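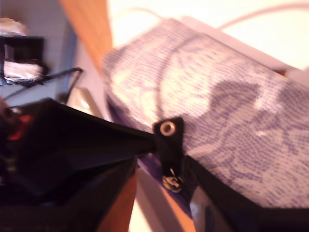 **tenant in 10C** @britine_10c · thread · April

ok moving thread. leaving the Britine after six years, going across town to Villano Court. posting as I go so the next person in my building doesn't have to figure it out cold

first thing. the notice. our lease says 60 days, the online portal says 30, the sign by the mailboxes says "see lease." I went with 60. sent it through the portal AND on paper, got the front desk to stamp my copy

the portal ate my first one btw. hit submit, got the little green check, no email. two days later it wasn't in my history. screenshot everything

---

why I'm leaving, people keep asking in replies. rent went up $200 at renewal. not a crazy number for this town but the laundry room has been half dead all winter and the elevator is the elevator. I wrote a nice letter asking for 100. they came back with a free month of storage cage. I don't have a storage cage

---

looked at three places

Gano Street lofts — pretty, huge windows, no closets. like none. one rod behind a curtain. the leasing agent called it "flexible"

Annamalai Gardens — I really liked this one. older building, thick walls, quiet, courtyard with actual benches people sit on. waitlist was 17 deep for a one bedroom and they only have two or three turn over a year. put my name down anyway, the application fee gets held and not charged till your up

Villano Court — fine! boring! everything works! took it

---

stuff I asked at Villano that I never thought to ask at the Britine
- is the rent on the listing the rent, or is there trash/pest/package/amenity stuff on top
- who pays water and how do they split it
- what did the last renewal go up by, in this unit
- can I see THE apartment and not the model
- what hours is maintenance really in the building

the fees thing matters. Gano was listed cheaper than Villano and came out $58 a month MORE once you added the trash valet and the package lockers and some kind of "community technology" charge. asked if I could skip the technology. could not

the agent at Villano printed me the whole fee sheet without me asking twice. that's basically why I signed

---

question in replies about income. Villano wanted 3x rent, two pay stubs and a letter from my current landlord. the letter took NINE DAYS. nine. for one paragraph saying I pay rent. ask for yours before you even start touring

also the Britine leasing office closes for lunch at noon and lunch is a flexible concept over there

---

walkthrough day. pre-move-out one, you have to request it, they won't offer. in our building it's a form in the drawer at the front desk, left side

she flagged
- nail holes (fine, fair)
- stove drip pans, they want new ones. hardware store, cheap
- blinds in the bedroom, one slat
- "carpet wear" by the door

pushed back on the carpet. it was worn when I moved in and I have the move in checklist from six years ago with my angry little handwriting on it. she looked at it for a while and crossed it off. KEEP YOUR CHECKLIST

---

packing update. I own so many mugs

started with the hall closet and the kitchen, thinking those would be quick. the closet took a whole evening. found the original parking tag, which I paid a replacement fee for in year two. asked if I get that back. no

grocery store on the corner gives away boxes if you go before 8am. the apple ones with handle holes are the best, banana ones have a hole in the bottom, you'll lose your forks

---

elevator booking. the Britine gives you a two hour slot with the pads up and you have to put down a refundable deposit, by check. a CHECK. had to order checks. they came in a pack of a million

Villano has a loading door on the ground floor and no booking, just tell them the day. I almost cried

---

utilities. electric at the new place has to be in your name before they hand over keys, they want the confirmation number. called at 7:30 in the morning, no hold. tried the website the night before and it kept telling me my new address didnt exist

internet — told them I was moving, suddenly there's a cheaper plan. where was that plan

mail forwarding done. renters insurance moved, took five minutes, the new place has to be listed on it as an interested party or whatever so get their exact legal name off the lease

---

keys!! got them at 4pm. nearly an hour of signing. did my own checklist before carrying in a single thing, pictures of every wall, inside the oven, under both sinks. bathroom fan sounds like a truck, wrote that down. bedroom window sticks, wrote that down. sent the whole thing to the office same night

maintenance came about the fan the next morning. NEXT MORNING. I waited all of february for a dryer at the old place

---

things I'll miss. the light in that kitchen around 5. the bus stopping right out front. my neighbors on ten, who signed for every package I ever ordered

not missing: the portal

---

deposit watch. they have 30 days from when I turned the keys in. forwarding address given in writing, stamped copy, yes I'm that person now

will add to this when it shows up or doesnt

---

small update, Annamalai emailed, I moved up one spot on the list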